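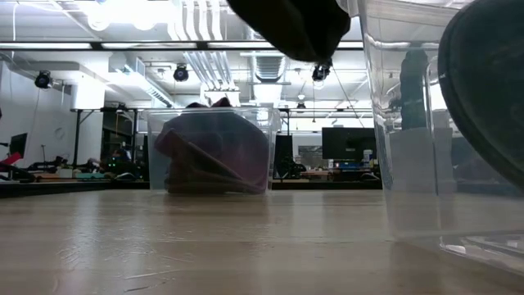
Two clear bins on the sorting table, the middle one holding a maroon-purple cloth that has not been folded by anybody's definition.

How to sort a pile of clothes and cloths into clear bins
Posted 7 Mar 2023 in Laundry & Linen

I used to keep everything made of fabric in one wicker hamper with a lid. The lid was the problem. Once a thing has a lid you can put anything under it, and by November mine contained two tablecloths, a bathrobe belt, most of a set of curtains and a sweater I had already replaced because I thought I'd lost it.

Clear bins cured me of this, mainly through embarrassment. You can see a wad of cloth through the side from across the room, and so can your visitors.

The method below takes an afternoon the first time and a few minutes after that. It works for clothes, dish towels, rags, costume boxes and whatever is on the chair in your bedroom.

What you need

A table. Any table, as long as you can stand at it without stooping. The floor is cheaper but your knees will send you the bill.

At least two clear plastic bins, with straight sides if you can find them. Bins that taper toward the bottom nest nicely in the store and then waste a surprising amount of room for the rest of their lives. A slight flare at the rim is fine and gives your fingers something to grab.

I use the open-top ones from Zurum, the 3-gallon size for small things and something larger for sweaters. Sellirent has a nearly identical bin with a stiffer base, which matters if you plan to stack them. Skip anything tinted. A smoky gray bin is a hamper with ambitions.

A roll of masking tape and a marker.

Step 1. Empty everything onto the bed, not the table

The table is for working. If you dump the pile on it you will spend the afternoon moving the pile from one end to the other, and you will feel busy, and nothing will be sorted.

Step 2. Put two bins on the table and decide what they mean

Keep and Go is the classic pair. Wash and Fold is another. Pick one pair and stay with it until the bed is clear. I once tried to run Keep, Go, Wash, Mend and Ask My Sister all at the same time and ended up with five bins of Ask My Sister.

Write the word on tape and stick it on the side facing you. You will think you can remember which is which. Use the tape.

Step 3. Drop, don't fold

This is the step people fight me on. On the first pass, take one piece at a time, make up your mind and let go of it over the bin. It will land in a heap with a corner sticking up over the rim. Leave the corner alone.

Folding on the first pass is how a sorting session dies. You fold three shirts beautifully, admire them, get a cup of coffee, and the next day you are wearing one of the shirts and the rest of the pile is still on the bed.

Step 4. Stop when the cloth reaches the rim

Heavy cloth fills a bin quickly when it's crumpled. A single tablecloth can take up the whole thing and look as if it's trying to leave. When the heap gets to the rim, slide that bin aside and start another with the same label. Do not press down. You can always get one more towel in by leaning on it, and you'll pay for that towel in ironing.

Step 5. Now fold

Take one full bin at a time and tip it out. Smooth each piece flat on the table with your forearm, fold it in half lengthwise, then in thirds, and stand it in the bin on its edge like a file folder. Everything should be visible from the top, and the folded edges should show through the side.

Big pieces such as throws get rolled. A roll the width of the bin stays put. A roll narrower than the bin will unroll itself out of spite.

Step 6. Deal with the Go bin today

Put it in the car. Not near the door. I had a Go bin near the door for so long that I started putting mail on it.

A few notes on materials

Dark knits shed, and clear plastic shows every thread. Wipe the bin with a barely damp cloth before you refill it. Paper towels can leave fine scratches on the softer plastics.

Strong color should be stored away from white until it has been through the wash at least once. I learned this from a Nugroho bedspread, a very handsome one, and a set of pillowcases that used to be white.

If your bins sit under bright lights you'll get a lot of glare off the sides and it can be hard to read what's inside. Turn the labels toward the room and let the tape do the work.

For wool, add a cedar block. The Ekach ones fit down the side of a bin without taking a row of socks with them.

Next up: fitted sheets, for which I have a method but no great hopes.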